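Second Service
The Guthrie workshop gives retired office computers another working life

The Kanwood Institute received 118 desktop towers in August, most of them withdrawn from offices. Each is laid on its side and opened before any part is ordered. 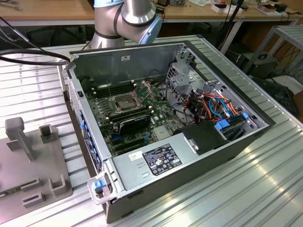
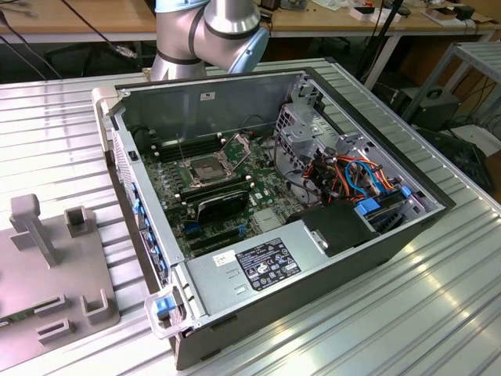
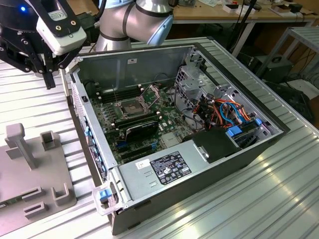

An open tower with its processor socket empty and the retention frame raised.

The socket comes first

Workshop supervisor Nabila Bouazza requires that the exposed pins be inspected under magnification – a bent contact can retire an otherwise sound motherboard. Memory and cabling are assessed next. Lewis Yule maintains the parts register, in which every donated processor is matched to a board by model.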